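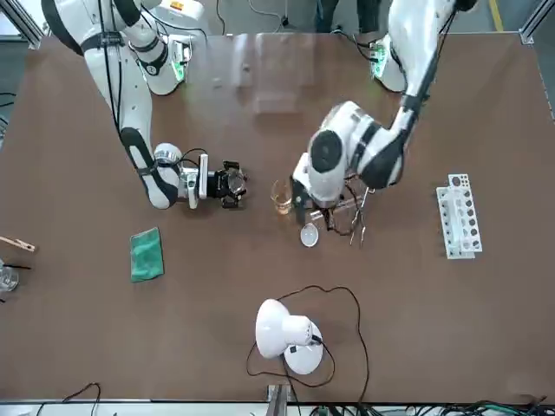

Page last changed: December, revision 2

Chapter 5
How a Television Serial Reaches Its Viewers

5.1 Before You Read

Chapter 4 followed a drama serial from the writer's outline to the last day of shooting. At that point the story exists, but only as a pile of recordings. This chapter covers what comes next: how the serial is cut into episodes, who buys the right to show it, how it is given a place in the schedule, and how it is put into other languages.

Most of the chapter uses one serial, The Salt Road House, made by the production company Wukero and sold outside its home market by a distributor called Indport. It was directed by Pongsak Yensuk. The serial was neither a great success nor a failure, which makes it a good case to study. Very popular programs are often sold on terms that few others get, and a student who learns only from those will have a poor idea of ordinary practice.

Keep your notes from Chapter 4 at hand. The terms "block," "pickup shot" and "locked script" are used again here without being defined a second time.

5.2 Cutting to Length

A broadcaster does not buy a story. It buys a number of episodes, each of a fixed length, and the length has to leave room for commercials, station announcements and the opening and closing titles. An hour in the schedule is 60 minutes on paper, but the part the viewer would call the program is a good deal shorter.

The Salt Road House was written with long, quiet scenes between the two leads. Wukero's first assembly put all of 1628 shots in story order, with little thought for where each episode would stop. The editor then looked for places where an episode could end. Some were already in the script. Others had to be made by moving a scene forward, or by holding back a piece of news until the start of the next episode.

This is why a serial sometimes feels uneven when several episodes are watched in a row. A scene that was moved to make a good ending may leave a small gap behind it. A character asks about a letter, and two scenes later receives it. Viewers who see one episode a day rarely mind. Viewers who watch five at once do.

Different markets also want different numbers of episodes. It is common for the same serial to exist in a home version and a shorter overseas version. The shorter version usually loses parts of the secondary plots first. In The Salt Road House, the story of the younger brother's restaurant takes up most of three episodes at home and only a few minutes in the version sold by Indport.

5.3 Rights and Windows

When a channel pays for a serial it is paying for permission, and the permission has limits. The three limits you will meet most often are territory, language and time. A channel may have the right to show a serial in one country, in one language, for a certain number of months. This stretch of time is called a window.

Windows are placed one after another. A pay channel may go first, then a free channel, then an online service. Each buyer wants to know what came before. A free channel will pay less for a serial that many of its viewers have already seen, and a pay channel will pay more if it can promise that no one else will have it during its window.

The pay channel Kovau took the first window for The Salt Road House. Its contract included repeats, which is normal for channels of this type. A weekday episode was shown in the evening and repeated the next afternoon, and the week's episodes were run together on the weekend. The repeats cost the channel very little, and they matter to viewers who work shifts – a group that schedulers forgot for many years.

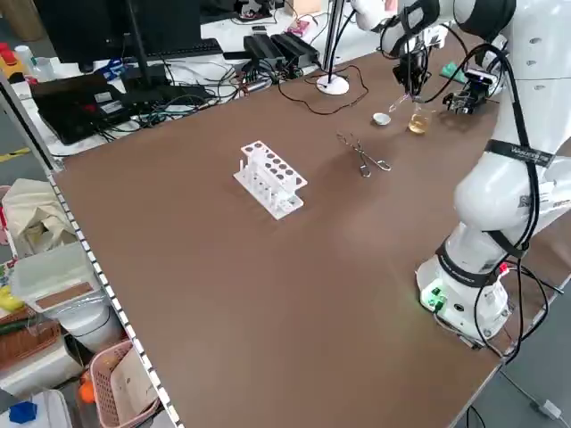

Repeats are usually counted as "runs." A contract may allow a channel three runs of each episode, and it must say what a run is. Some contracts treat everything shown within a single day as one run. Others count each showing. Students should read this clause first when they look at the sample contract at the end of the chapter.

5.4 Finding a Slot

A slot is a place in the schedule that stays the same from week to week. Viewers get used to a slot as well as to a program, and a new serial often takes over from one of a similar kind. The scheduler hopes that people who watched the old serial will stay for the new one.

Kovau gave The Salt Road House a slot that had been used for costume drama. This was a risk. The serial is set in the present day, and its audience was expected to be younger. The channel tried to ease the change by showing a trailer during the last week of the costume serial, and by choosing a clip in which the leads are dressed for a wedding. About 101 viewers wrote to the channel during the first week, most of them to ask when the old serial would return. By the third week the letters were mainly about the new one.

5.5 Subtitles and Dubbing

The translation for Kovau was done by Mfaume, a small firm that works mostly on drama. It supplied subtitles in two languages and a dubbed track in one of them. Subtitles have to be shorter than the speech they stand for, so something is always left out. Forms of address are a common loss. The leads in The Salt Road House change the way they address each other in the middle of the serial, and the subtitles have no easy way to show it.

We will look first at how the translator handled that scene, line by line, and then at the same scene in the dubbed version.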